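Reading Corner > Nonfiction > Anyone else reading The Quiet Hours?

renata_z
July 30, 2022
Hi everybody! I just finished The Quiet Hours by Teodor Pop, all 338 pages of it, and my husband is tired of hearing about it so you get me instead. His big idea is that we lost the little gaps in the day (waiting for the kettle, standing in line at the bank) and that our minds were using those gaps to sort things out. I read chapter 4 twice and then went and sat on the porch for a good long while with my phone in the kitchen drawer. I felt so much lighter! Has anyone else read it?

jestmont_arsen
Renata, I'm glad you enjoyed it, and I don't want to rain on your porch, but I got to page 71 and gave up. He keeps telling us how calm people were before phones. My mother raised us without one and I promise you she was not calm. I do think he writes a lovely sentence, I'll give him that.

renata_z
Ha, fair enough, Arsen! I think he softens on that later, when he gets to his own grandparents, but I can see how you'd run out of patience before then. 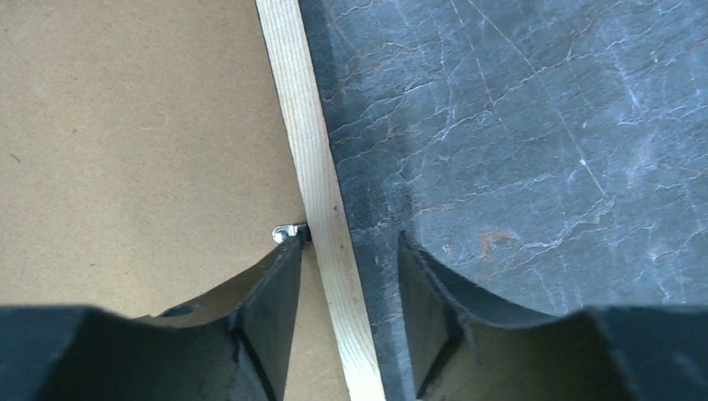 tane_m
Do I need to read his first book, Vumura, before this one?

renata_z
You can start right here, Tane. He goes over what matters from Vumura in the introduction, and the two only really overlap in the chapter on sleep.

tarasp
I'm somewhere between the two of you. The survey he leans on had over 3000 people in it, which sounds grand, but they were asked how distracted they felt, and how I feel depends a lot on whether I've had lunch. Still, I tried his exercise of leaving 3 small waits a day unfilled, and I've kept it up, mostly at the bus stop. I met a very nice old beagle named Sirko that way.

jestmont_arsen
Now, if the book had more beagles in it I might have finished. All right, Taras, I'll try the bus stop part, but I'm not going back to chapter 2.

renata_z
Skip to chapter 6, Arsen, it's the one about his grandparents, and then come back and tell me if you still think he's wrong!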